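Ticket: gripper drops or drags light rolls, left finger worse
Opened by: Jozefína Pešek
Machine: Luno (the bench arm in the shared workshop)
Status: open, waiting on parts

Hello all, and thank you for being patient with me, I know I've hogged the bench most of February. Luno will pick up a block all morning without complaint, but give it something round and light and it gets fussy. I ran 36 picks with the grip force at 400 on the Handier board (whatever that unit is, the manual never says) and it let go on a good many of them. Then I turned it down and it started dragging things along the cloth, which made me grumpy enough to go and put the kettle on.
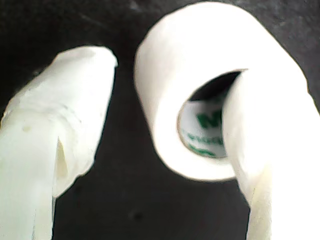

My first thought was the servo, and I spent a whole evening on that before Oľga Slanina came over and told me, very kindly, to leave the poor servo alone and look at the padding. I'd already swapped the horn and tightened everything that could be tightened, so I was glad to have a fresh pair of eyes! The covering on the left finger has a flap lifting away near the middle, and I'd been so taken up with the tape roll hanging on the other finger that I hadn't given it a thought. A loose bit like that could easily catch on whatever comes next to it. It doesn't explain the drops, to my mind, but it could well explain the dragging.

Oľga's other idea was the closing position. The board has it stored as 121, and that number dates from before I padded the fingers, so the jaw is being asked to close further than it comfortably can. I've taken it down by 20 for now and will nudge it from there. The old settings are saved on the workshop laptop under Tlapale, in case somebody needs them back in a hurry.

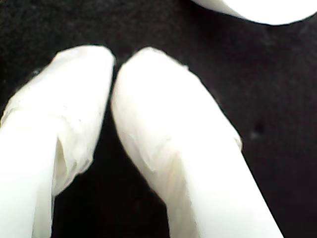 Do I have to recalibrate the whole arm after changing the finger covers?
Only the gripper. Run the open and close routine from the Handier menu, let it find both stops, and save. The shoulder and elbow keep their old values.

Next steps, mostly for my own benefit: strip both fingers, clean off the leftover glue, and put on the sleeves I've ordered from Rumedix. Please leave the force where it is until then. If you've got a spare sleeve in a drawer I'd gladly take it off your hands, and I'll bring cake.

Jozefína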